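Hostlow Bench Arm for portioning and check-weighing

If your prep team spends the morning lifting things on and off scales, you'll love this one. The Hostlow picks up fruit, sets it down to be weighed and moves it along, and it shares a worktop with people quite happily.
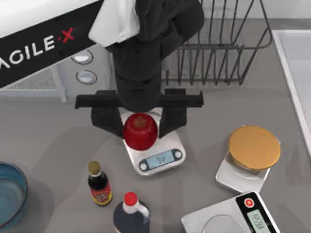 Apple on the scale, gripper fingers at either side.

At Fontana's kitchen in Endolcombe it handles 187 items before the 12 o'clock break. Tiziana Ferri used to do all of that by hand. She now plans the menus and trains new starters, and she taught the arm its round herself in 3 afternoons!

Reach and finger pads can be changed to suit your bench. Ask Dario Benedetti for a trial at our Dalley workshop.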